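Gripper pose jumps when the two hands get close, filter or fix the tracking?

Wotus
I'm replaying demos from a pair of hand-held grippers and the relative pose between left and right goes nuts whenever the hands come together. Solo each one is smooth! I run SLAM per gripper, then use the square marker on the other gripper to tie the two maps together. Already tried a 12-sample median and it just smears the jump. 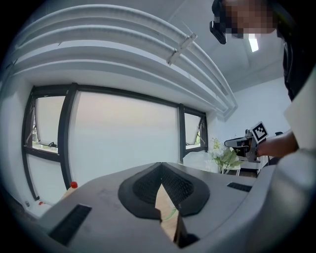
Last edited in May by Wotus

In that one the left part of the view has the window and the ducts, and the other gripper's marker is tilted over on the right. My replay script takes every marker hit at face value, tilted or not.

Prokasari
Don't filter the output. A single square tag seen at a slant has two pose solutions that fit almost equally well, and your solver is probably flipping between them. Ask it for both, compare reprojection error, and keep the one closer to what SLAM predicts. I throw out the hit if the two errors are too close. Also check you're using a real fisheye model (I lost a whole evening to a pinhole calibration file, sigh).

Hunt
had same thing, turned the marker weight way down and it went away

Wotus
Keeping both solutions did it, thanks Prokasari! Out of 333 demos I have 6 that still jump, so I'm dropping those.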